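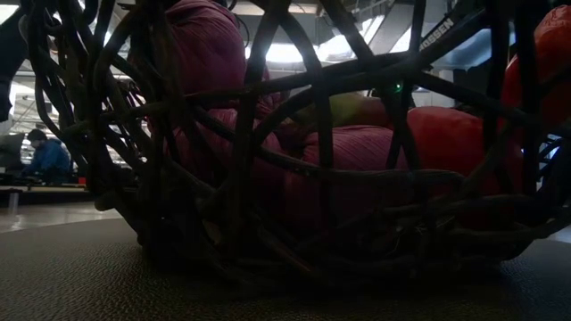 Ticket 240: Twig basket rocks on table, sheds bits, snags contents

Product: Riswood open twig basket, dark, large
Raised by: Sekar Majimbun
Handled by: Ojārs Mägi, Mawar Kwok
Status: Closed, with reservations (see last entry)
Category: Homeware / baskets / stability
Secondary category: Homeware / baskets / shedding

Problem as reported

Saturday, 09.40. Sekar Majimbun wrote:

I bought this basket for the long table in our front room. It looks fine from across the room. My trouble is that it rocks. Touch the left side and the whole lot tips a little and comes back. There are also bits on the table every morning, dark crumbs mostly, and now and then a piece of bark as long as a fingernail. The third thing is that one of the magenta pieces has caught on a twig twice when I tried to lift it out, and I had to work it free with two hands.

The label says "suitable for display and everyday use". I would like to know which everyday use you had in mind. I have had the basket since December and I am not going to accept "natural product, natural variation" as an answer. I have already had that one from the shop.

First reply

Saturday, 10.15. Mawar Kwok wrote:

Hello Sekar, sorry to hear this. Could you try the following?

1. Turn the basket a quarter turn and see if it still rocks.
2. Take everything out and test it empty.
3. Put it on the floor and test it there too.
4. Shake it gently outdoors, upside down, to get rid of loose bark.

We find that most baskets settle after a few weeks.

Customer reply

Saturday, 10.50. Sekar Majimbun wrote:

It has had more than a few weeks. What is it meant to be settling into?

I will do the four steps, though I doubt step 4. If the bark comes off when I shake it, all I have learned is that the bark comes off.

Results of first steps

Saturday, 12.05. Sekar Majimbun wrote:

Step 1. Rocks after a quarter turn. Rocks after a half turn as well. The direction of the rocking turned with the basket, so I am prepared to say it isn't the table.

Step 2. Empty, it rocks less. It does still rock.

Step 3. On the kitchen floor, the same as on the table. The floor is tiled and I put a level on it first.

Step 4. Done over the back step. A fair amount came off, more than I liked. Swept it up and shook again, and there was less the second time. I am recording that as a fact and drawing nothing from it.

I put the contents back the way they were: magenta ones to the left and in the middle, the green one lying across behind, red to the right. Rocks as before.

Note from support (internal, later shared with customer at her request)

Saturday, 12.30. Ojārs Mägi wrote:

Taking this over from Mawar. I don't believe in settling either. Twigs this thick will keep the shape they were bent to unless somebody soaks them, and please don't let anybody soak them.

Things I'd look at first. The basket is narrow at the base and wide at the top, so anything put in high has a long lever to pull on. The tallest magenta piece sits up on the left, with another directly under it. The left is also where the twigs bulge out most, in a thick tangle, so that side probably carries more wood as well as more filling. Then there is a rounded twig end sticking out low down on the left, above the table. If that end touches down when the basket tips, it might be what stops it going further. I'd want to know before anyone cuts it. Mallex had a return last year where the customer trimmed a "loose end" and the basket then fell over properly.

The snagging doesn't surprise me. The gaps are wide and uneven, and the twigs loop over one another. Anything with a soft surface will find the one rough spot.

I can't see the underside from here and I won't guess at it.

Second round of checks

Saturday, 13.10. Ojārs Mägi wrote to the customer:

Sekar, I agree the first list was a bit general. Could I ask for these instead?

1. With the basket empty, slide a sheet of paper under the base from each side in turn. Mark where it goes in easily.
2. Weigh the contents together on kitchen scales.
3. Press down on the rim at the left, slowly, and see what touches the table first. I am interested in the low twig end.
4. Swap the filling over so that the heavier things sit lowest, whichever side they end up on.
5. Run an old pair of tights over your hand and feel along the inside of the basket. Wherever it catches, tie on a bit of thread.

Please don't trim, glue or sand anything yet.

Customer reply

Saturday, 14.45. Sekar Majimbun wrote:

Better list.

Paper: goes in easily at the front left and a little way at the back. Won't go in at all on the right.

Weight: about 600 g for everything together. The red one is the heaviest, which I would not have bet on.

Low twig end: it does not touch the table when I press. There is still a gap under it when the rocking stops. So your theory about the twig end is wrong, or wrong for my basket at any rate.

Heavier things lowest: did it. The rocking is smaller, and I will allow that it is noticeably smaller. It also looks worse. The red was hidden behind the thickest branches and I could see nothing but purple.

Tights: caught on the inside of the long thick branch that climbs across the middle, near where it crosses the uprights, and again on the lighter branch below it. Threads tied. I checked the magenta piece afterwards and could not find a pull in it, though with all those little creases I am not sure I would.

Question from another customer (merged ticket)

Saturday, 15.20. So-yul Ok wrote:

I have what I think is the same basket and found this thread by searching for "bark crumbs". Mine doesn't rock. Mine sheds. Has anyone tried the wax spray that Ismail sells for wicker? The tin says it seals natural fibres. It says a lot of other things too.

Saturday, 15.35. Ojārs Mägi wrote:

I haven't tested it on this basket. My worry with any wax is soft things touching it. I'd try it on one twig on the outside, leave it a week and rub it with a white cloth. If you put nothing soft in yours, it's less of a worry. I wouldn't pay much for the promise.

Saturday, 15.50. Sekar Majimbun wrote:

I will not be waxing anything.

Fix tried: base

Saturday, 16.00. Ojārs Mägi wrote:

Back to the rocking. Going by the paper test, the base is short at the front left. Two ways to deal with it.

a. Cork pads. Cut small pieces of cork sheet and tie them to the underside with dark thread where the paper went in. Start thin and add. Don't use stick-on felt feet. They need a flat surface and twigs haven't got one.

b. A flat stone or a bag of dry sand in the bottom, up to 700 g. This doesn't cure the rocking. It makes it slower and harder to set off. The bottom is in deep shadow when the basket is full, so a dark bag shouldn't show much.

I'd do (a) first and see whether (b) is needed.

Saturday, 17.25. Sekar Majimbun wrote:

Cork, one layer at the front left: still rocks. Two layers: rocks the other way. One layer at the front left and one at the back: stands still when I press the rim on the left, and moves very slightly when I press on the right.

I have put my arrangement back as it was, tall magenta one at the upper left, red on the right. It stood still. I tried the sand as well, in a black sock, and can't feel any difference, so I have taken the sock out again.

I measured the base while I had it upside down. 27 cm at the widest and less than that the other way. The card that came with it calls it a "round base". It is an egg.

Fix tried: snagging

Saturday, 17.50. Ojārs Mägi wrote:

Good. For the two marked places, fine sandpaper wrapped round a pencil, inside only, a few strokes along the grain. Brush out afterwards. The fresh spot will be paler than the rest. A dab of cold black tea darkens it, let it dry fully before anything goes back in.

Saturday, 18.40. Sekar Majimbun wrote:

Sanded. Tights no longer catch on the lighter branch. They do still catch on the thick one if I go right to left, and not if I go left to right. I have decided to lift things out left to right.

Tea not tried. One of the twigs is paler than the others already and it has never bothered me.

Outcome

Rocking: stopped with cork under the base. Customer does not accept that she should have had to do this.
Snagging: one place cured, one reduced.
Shedding: not solved. Customer to put a sheet of white paper under the basket for a week and see if there is less each morning. So-yul Ok to do the same and report on her own basket.
Label wording: passed to Rocío Alvarado at the Lonelberg office with the request that "everyday use" and "round base" be looked at again.

Closing comment

Saturday, 19.05. Sekar Majimbun wrote:

You can close it. I am keeping the basket. If there is bark on the paper next week I will open it again, under the same number please, so that I don't have to explain the whole thing from the start.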